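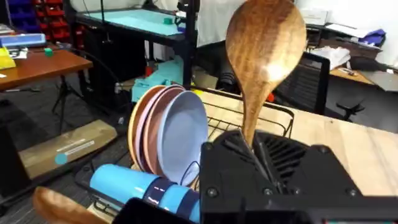 Finding an Inverse Modulo n by Hand

The inverse of a number a modulo n is the number x that makes ax leave a remainder of 1 when divided by n. For small n you can find it by trying every value. For anything larger, use the Euclidean algorithm and then work backward. The example on this page is the inverse of 7 modulo 262.

Step 1: Divide until the remainder is 1

Divide the larger number by the smaller, keep the remainder, and repeat with the smaller number and the remainder.

262 = 37 × 7 + 3
7 = 2 × 3 + 1

Stop when you reach a remainder of 1. If you reach 0 without passing through 1, the two numbers share a factor and there is no inverse. Go to Step 5 in that case.

Step 2: Solve each line for its remainder

3 = 262 - 37 × 7
1 = 7 - 2 × 3

Do not multiply anything out yet. You want to keep 262 and 7 visible as they are, and only collect how many of each you have.

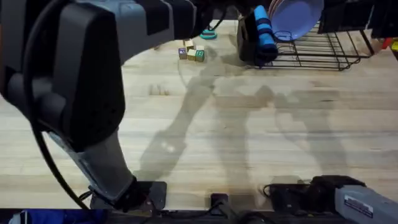

It helps to leave a blank line under each equation at this stage. The next step fills that space, and most mistakes come from cramming it in at the side.

Step 3: Substitute backward

Start with the last line and replace the 3 with what it equals.

1 = 7 - 2 × (262 - 37 × 7)
1 = 7 - 2 × 262 + 74 × 7
1 = 75 × 7 - 2 × 262

Modulo 262 the last term disappears, so 75 × 7 leaves 1. The inverse of 7 is 75. Check it: 75 × 7 = 525, and 525 - 524 = 1.

Watch which coefficient you take. The one you want is attached to 7. The -2 is attached to 262 and answers a different question: it is the inverse of 262 modulo 7.
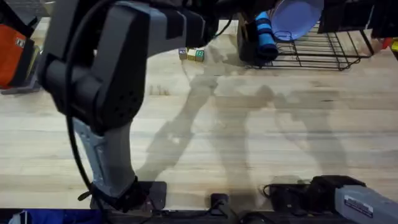 Kusum Maurya: What if the coefficient I want comes out negative? I got -26 when I did 5 modulo 131 and the answer key says 105.

Both are correct. Add the modulus once: -26 + 131 = 105. Answer keys nearly always give the value between 0 and n - 1, so do this last if your coefficient is below zero.

Step 4: Use the inverse to solve an equation

To solve 7x ≡ 10 (mod 262), multiply both sides by 75.

x ≡ 750 (mod 262)
x ≡ 226 (mod 262)

Check: 7 × 226 = 1582, and 1582 - 1572 = 10. The 1572 is 6 × 262.
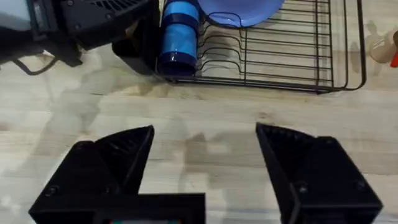
Step 5: When there is no inverse

Take 10x ≡ 2 (mod 262). The numbers 10 and 262 are both even, so 10 has no inverse here. The equation can still have solutions, but only if the common factor also divides the right side. In this case it does - divide all three numbers by 2.

5x ≡ 1 (mod 131)

Kusum's result from above gives x = 105. Going back to 262, there are two solutions, 105 and 105 + 131 = 236. Students often write the first and leave out the second.

If the right side were 7, there would be no solution at all. An even number minus an even number cannot be 7.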